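Stumer talk, notes, slides 8 on

- Start w/ the why. Two hands, same arm, same table, same controller. Only swap the hand. Say this twice, people always ask
- Baysal = two-finger, cheap, quick. Durkitance = the one w/ fingers. Don't read the spec table out
- 100 tries each on the soft stuff. Baysal dropped 24. Durkitance numbers still comming from Sidudley, check Monday before I say anything
- 449 grams = heaviest thing we tried. Skip if short on time
- Small light things are the hard part. Lids, foil, grapes. Thumb angle matters more than grip force (pause here)
- cable snag story, keep it to 2 min
- last slide, leave it up for questions 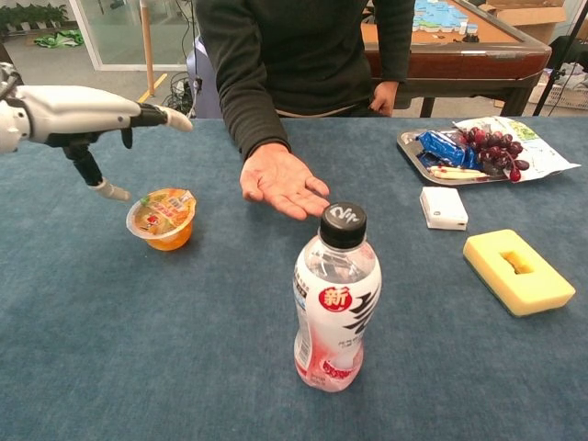

Hand over the jelly cup, bottle and snack tray alongside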